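Courses > Textile Care and Housekeeping > Unit 3 > Handout

Overview | Schedule | Handouts | Reading | Contact

Unit 3: Hanging Gathered and Tiered Skirts

Prepared by Farah Saragih. Revised December 2019.

This handout covers skirts with an open waistband and a lot of fabric below it. Trousers and plain skirts were covered in the last unit, and most of what you learned there about clip hangers does not carry over. Read the whole handout before the practical session and bring it with you.

1. Why gathered skirts need their own method

A gathered skirt has far more fabric at the hem than at the waist. When it comes out of a laundry basket it is usually bunched at the waist and folded over itself in several places. If it is picked up by the hem, the waistband twists. If it is picked up by one side of the waistband, the tiers swing around and catch on each other.

A tier is a separate band of fabric sewn to the one above it. Each tier has its own seam, and the seam is where the gathers are held. Most of the creasing you will have to deal with sits just below a seam. Pulling on the lower tier to flatten the upper one puts strain on the stitching, and loose stitching was the most common fault Jaime Rebelo found when he went through last year's practice garments. 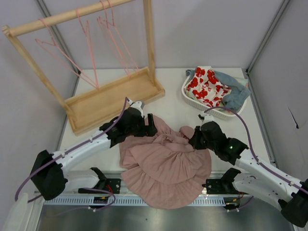
Start every tiered skirt flat on the table. Find the waistband first. On soft fabric it can be hard to tell from the folds around it, so feel for the thicker edge. Once you have it, lay the waistband at the far side of the table and let the skirt fall toward you. Do not try to smooth anything yet.

2. Opening the skirt out

Work from the waistband to the hem.

Hold the waistband at both side seams and draw it straight. Keep the tension light. Elastic should lie relaxed, with the gathers spaced evenly along it.

Lift the upper tier by its seam and lay it down again. Air under the fabric takes out more folds than pressing with the hand does.

Move to the lower tier. If it hangs over the front of the table, leave it there while you deal with the upper part, then draw the skirt back until the hem is supported. Long skirts may have to stay partly over the edge.

Check that the front and back layers are not caught in each other at the hem.

Fine pleats are handled the same way, except that you do not stroke across them. Run your hand down the length of the pleat only.

3. Choosing and placing the hanger

For this unit we use thin wire hangers. Ermanno Fiore's group tested the wide molded kind from Sikari in August and found they stretched narrow waistbands, so those have been moved to the coat section.

The hanger goes inside the waistband while the skirt is still lying flat. Slide one shoulder of the hanger in, bring it across to the side seam, then ease the other shoulder in. The hook must come out at the center of the waist. Check the hook before lifting — a hook that sits off center will tilt the whole garment and the tiers will hang unevenly.

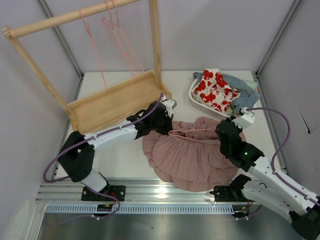
Hanger supply is part of the job and is marked as such. Keep the hangers you are not using on the rail, spaced so that each one can be lifted off by itself. The wire ones give trouble when they are pushed together. The pink hangers toward the right of the rail have overlapped into a tangle, while the one on the left hangs alone and could be taken down without disturbing anything. Separate a tangle before you start on the garment, with both hands free. Pulling one hanger out of a group usually bends it, and a bent shoulder will snag gathered fabric.

4. Lifting and hanging

Take the hook in one hand and support the waistband with the other. Lift slowly until the hem clears the table. Place the hook over the rail and let go of the waistband last. Turn the garment so that the front faces the same way as the others.

Let the tiers drop before adjusting them. Small folds in the lower tier can be loosened by lifting the hem at the side seams and releasing it.

5. Practical session

Work in pairs. Each pair will hang two skirts, one with tiers and one without. The partner who is not hanging fills in the check sheet:

Waistband straight before hanger inserted
Hook centered
No pulling on tier seams
Remaining hangers separate on the rail
Basket kept clear of the working area

Ghada Saab will supervise the room and sign the sheets. Unsigned sheets are not graded. If you miss the session, arrange a time with Haziq Nasution before Unit 4 begins.

Reading: the Adeyemi booklet, section on waistbands and gathers.

3 comments | 2 shares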